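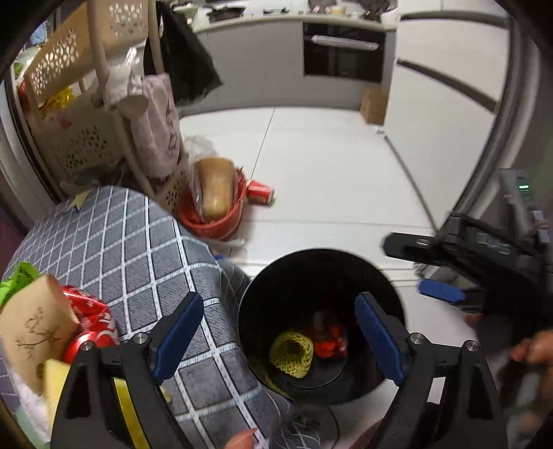 The Last Flight to Vudska

My aunt had worked for Findari Air since before I was born, back when the whole airline was a pair of propeller planes and a ticket counter that also sold stamps, and she believed with all her heart that a person who had been given a hot drink could forgive a delay of almost any length. So when the company decided, that May, that the cabin crew would sing the safety instructions, she took it harder than the rest of us expected.

The song came in a brown envelope with a cassette (a cassette, in this day and age!) and a letter from the head office in Kelmendi. It had a verse about seat belts and a verse about the oxygen masks, and the chorus rhymed "exit" with "next it," and there were hand motions. She read it at her kitchen counter and put it back in the envelope and peeled potatoes for a good long while. 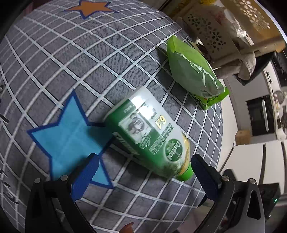

"I have told people where the doors are for 27 years," she said at last, "and they never once needed a tune."

But she practiced. I heard her through the wall in the evenings, low and cross, and then after a week or so not quite so cross. She had sung in the choir at Premumdale as a girl, and I think her voice had been waiting around all that time for somebody to ask after it. My uncle began humming the seat belt verse while he shaved. He was told to stop, and he did stop, until the next morning. 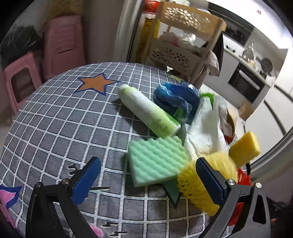
Over the Mountains

I was on the plane the night she finally sang it. It was the late flight, full of people going home with boxes on their laps, and there was a storm sitting over Vudska that we had all seen from the terminal windows and were all being very polite about. She stood up at the front in her blue scarf and took hold of the little microphone, and she left out the hand motions altogether. She sang it slowly, the way you would sing to a child who had already said twice that he wasn't sleepy.

A man across the aisle put down his newspaper. The woman beside me, who had been gripping the armrest and a good part of my sleeve along with it, let go of the armrest.

We bumped about a great deal on the way down — we dropped once, maybe 300 feet, and a thermos rolled the whole length of the cabin — and from somewhere in the back rows an old man started up the chorus. He had most of the words wrong. Then a few others joined him, and my aunt, strapped into her folding seat with her shoes flat on the floor, came in underneath with the harmony.

The company dropped the song by the end of summer, on account of complaints from the business travelers. She mailed the cassette back to Kelmendi as instructed, in the same brown envelope. The next time I flew with her she spoke the instructions in her ordinary voice, and when she got to the exits I saw the man in the front row moving his lips.
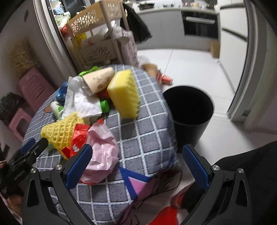 A yellow sponge among the things on the table.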